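Search reviews, guides, parts
Go

Benadell perforated bench table: what we paid and whether I'd buy it again
Last updated June
7 min read

So the quote came in at $3237 and I laughed, because our first plan was a folding table from the garage and a bag of clamps. That was the table line alone, before the arm, before any tooling, before the blocks (cheap, thank goodness). I'd put $400 in the spreadsheet for "work surface." Ha!

If you're pricing a small arm cell for a shop or a classroom, please give the table its own line. We bought ours through Sadwood, who also sell the Nudier frame kit that everybody seems to look at first. The Nudier is a lot cheaper and I came close to ordering it. What stopped me was the top, a plain sheet you drill yourself, and I know how straight my drilling is.

The Benadell comes with the holes done. Ours is the blue one, and the grid mixes larger holes in among the small ones, so you can bolt down pretty much whatever you dream up on a slow afternoon. I love this. I have moved fixtures more times than I care to admit and put them back in the same spot every time, just by counting holes.

Now the gripes. Small parts and a table full of holes don't get along, and I should have seen that coming. Freight was extra, and the leveling feet were extra too (why??). Sadwood's site shows neither until checkout. The instructions were one folded page.

The small parts problem we fixed with a wooden board laid on top, and it was the best $55 in the whole budget. Ours came from Jasińska, a little woodshop that does cutting boards and will make odd sizes if you ask nicely. Now the pushing work gets done on wood: plain rod on the end of the arm, plastic blocks on the board, nudge this one over to that one. 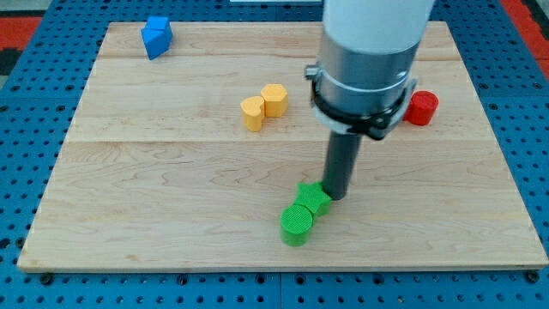
Photo: author's own, Benadell table with Jasińska board

The rod is up against the green star there, with the green cylinder right beside it. Star points are fussy to push on, so I'm glad I bought mixed shapes instead of a tub of cubes. Get a few colors as well, it makes talking about them so much easier.

Would I buy the table again? Yes, but I'd ask for the freight number up front and I'd order the board the same day. If your arm is only ever going to do one job in one place, get the Nudier and a good drill guide and spend the difference on tooling. We change our setup constantly, so the holes earn their keep. I'm still a bit sore about the feet.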